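Domestic Interiors, Week 6
Small Storage: Things Near the Bed

Handout to accompany the lecture. If you missed the lecture, the handout will seem oddly confident in places. So was the lecture.

1. Where we left off

Last week dealt with large storage: wardrobes, linen closets, the hall cupboard that eats umbrellas. Large storage is fairly honest. People decide to buy a wardrobe, measure the wall, argue, and put clothes in it. Small storage gets much less thought and much more use. The drawer beside a bed is opened half asleep, in the dark, by a person looking for one thing and willing to accept another.

For most of its history the bedside table had one job, and the job was the chamber pot. The older pieces in the course reader have a closed cupboard below and a small top for a candle. As indoor plumbing spread, the pot went away and the furniture stayed, which is a pattern you'll meet again when we get to the telephone bench. Makers closed up the middle, added a drawer, and left it to the buyer to find a reason for it.

2. What a drawer promises

A shelf shows what it holds and so gets tidied for visitors. A drawer lets you off. For this course I'm calling that the "permission" of a piece of furniture: what it allows you to stop dealing with. A low table permits magazines. A chair in a bedroom permits shirts.

New drawers are sold on the idea that you'll become the sort of person who keeps three handkerchiefs in them. The Listier catalog pages in the reader (p. 73) are worth a slow look. Each bedside drawer holds one book, one pair of glasses and a sprig of something. I've never met the owner of the sprig.
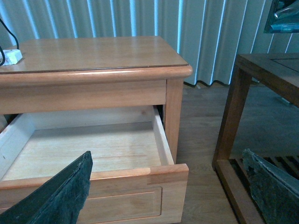

Mayu Amano objected on Friday that this is unfair to catalogs, and that a drawer with one book in it is an instruction, much like a recipe photo, which the reader is free to ruin at home. I think she's right, and the point now counts as part of the lecture. It also gives us a better question for section 3: if the catalog is an instruction, who was supposed to follow it, and when did they give up?

3. The Okosby survey

The survey covered 41 households in Okosby, visited in August, with one bedside drawer recorded in each. You have the full tables, so only the headings matter here.

Active items: used in the past week. Lip balm, reading glasses, pills, earplugs.

Retired items: used once, kept out of respect. Foreign coins, a watch with no strap, the spare button in its tiny bag.

Orphans: parts of something else. Keys, screws, remotes, cords. The owner can't say what an orphan belongs to but is certain it would be a mistake to throw it out.

Paper: sorted separately, for the sake of the person sorting.

Orphans beat active items by a good margin, and cords led the orphans. When asked, most people said a cord was "for the old one." Further questions about the old one were not welcome.

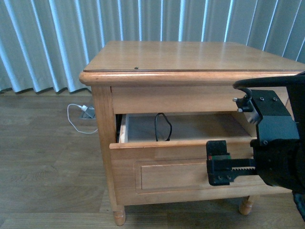
Fig. 2. Nightstand, drawer partway open, with a thin black cable inside.

Be careful with the survey. People knew we were coming, and several drawers showed signs of having been improved. One smelled strongly of lemon.

4. Tops

The top follows different rules. It's public, so it gets a lamp and a respectable book, and it's also the nearest flat surface to a tired person, so it gets everything else. The manual from Zikoda (reader, p. 86) advises keeping the top "clear for the evening routine," then lists an evening routine needing more objects than the top could hold.

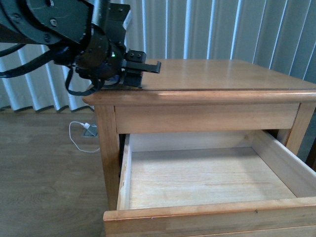
The same manual has a good paragraph on height, though. A top level with the mattress can be reached lying down, and a higher one has to be looked for. Reach decides what lives up there far more than taste does, and anyone who has knocked over a glass of water at 3 a.m. has done the fieldwork.

5. For next time

Read the chapter on telephone benches. Skip the appendix, which is mostly upholstery.

Write 300 words on one drawer in your own home. Use the four headings from section 3. Don't tidy first. I'll know, and so will you.

Papers go in the box outside the Sepúlveda reading room. The box has a drawer under it. Please don't use the drawer.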